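I've moved countries twice now, and both times it was the customs list for our household goods that nearly did me in. So a few tips from my kitchen table, in case you're next!

## Start the list before the boxes

Do one room at a time and write things down as they go in. I tried it from memory the first time and had to reopen 6 boxes at Gelham with a clerk watching (mortifying). 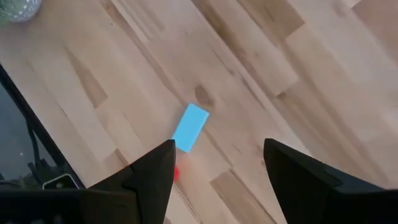
*Pale wood, with one small dark knot.*

- **Number every box on two sides.** Use a fat marker and put the same number on your list – my friend Tumelo swears by the top as well, but tops get stacked on.
- **Keep used and new apart.** Things with tags still on may be treated differently from your old saucepans, so check the rules where you're going and hang on to the receipts.
- **Don't write "misc."** Put "toys, used" or "kitchen tools, used" and you'll get far fewer questions.
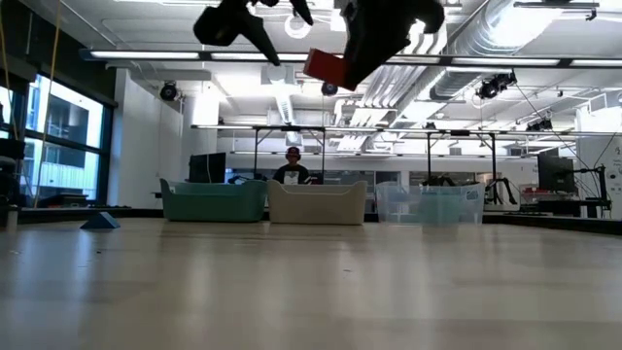

## Scrub the garden stuff

Boots, trowels, tent pegs, the lot. Soak them for 20 minutes in warm soapy water, go at the treads with an old toothbrush and let everything dry overnight before you pack it.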